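About Plorano

Plorano is a language school in Endberg. Anselmo Flores opened it with 2 evening classes in Spanish, held above a shoe repair shop on Hunt Street. We moved to the Kestance building the following May and have been there ever since. 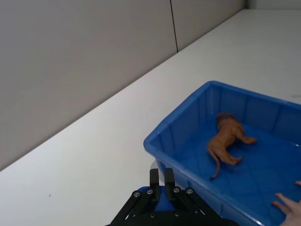 Our classes are small, and most students are adults who work during the day. Lessons are mainly conversation, with a short written exercise at the end. We keep the rooms plain — light gray walls, a white table — and put the money into teachers and books. The lending library holds 1,565 titles, and students may borrow from it free of charge.

Enrollment is open all year.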